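To: Flestilthorpe House residents' list
From: Damilola Akinola, Domestic Services
Subject: Re: Shared kitchen, second floor - table and counter arrangements

Dear all,

Please find below the arrangements for the second-floor kitchen, which apply from the start of June. They replace the notice pinned up in the spring.
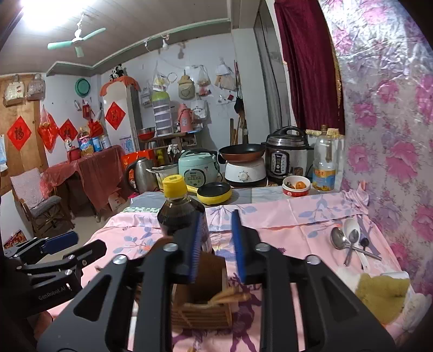

1. The table

The table is for eating and for preparing food. Chopsticks are to be kept upright or bundled in the square wooden container and returned there once they have been washed and dried. Spoons and ladles may be laid out on the table while a meal is being prepared, but should go back into the drawer afterwards. The soy sauce is a shared item, as is the cooking oil on the counter. Whoever finishes a bottle is asked to write it on the shopping sheet.

The printed cloths are washed every second week. If something is spilt on one before then, kindly take it off and leave it in the linen bag by the stairs - a clean one will be supplied the same day. Please do not wash them with towels, as the fluff is very difficult to remove.

2. The counter

The kettle, rice cooker, pressure cooker and electric hot plate all remain on the counter. We have considered moving one or more of them to the shelf unit and have decided against it, as the shelf is needed for the storage drawers, the basin and the flask.

No more than 2 of the heating appliances should be in use at the same time. The Misar extension lead has been withdrawn and must not be brought back into the kitchen. Frying pans should be emptied and wiped before anyone leaves the room, and should not be left standing on the hot plate overnight. Cooked food left out at 10 p.m. will be covered and labelled, and thrown away the following evening if it has not been claimed. Fruit may stay out.

3. Cleaning

The Lutent cleaning spray is suitable for the counter and for the plastic sheet on the wall. It is not to be used inside the rice cooker or on non-stick pans, for which warm water and a soft cloth are sufficient. The curtain at the doorway should be kept well clear of the hot plate at all times.

4. Kitchen fund

The fund stood at £31 when the last shopping was done. Contributions remain at £3 per person per month and may be left at the Shehata Wing office. Rice will continue to be bought by the sack.

In reply to the earlier message:

> Could the office say whether the pressure cooker is for everyone
> or only for the people who bought it? Also, there are far too many
> pans out and I can never find room to chop anything. Would it be
> possible to put up another shelf?
>
> Room 200

The pressure cooker may be used by all residents, provided that the seal is rinsed and the lid left off to dry. Its instruction booklet is in the top drawer. With regard to a further shelf, the wall on the doorway side has not been passed for fixings, and a request has been sent to the estates office. Chopping should be done at the table in the meantime, on a board, with the cloth folded back.

Corrections to this notice may be sent to the list or handed in at the office before noon.

Yours faithfully,

Damilola Akinola
Domestic Services
Flestilthorpe House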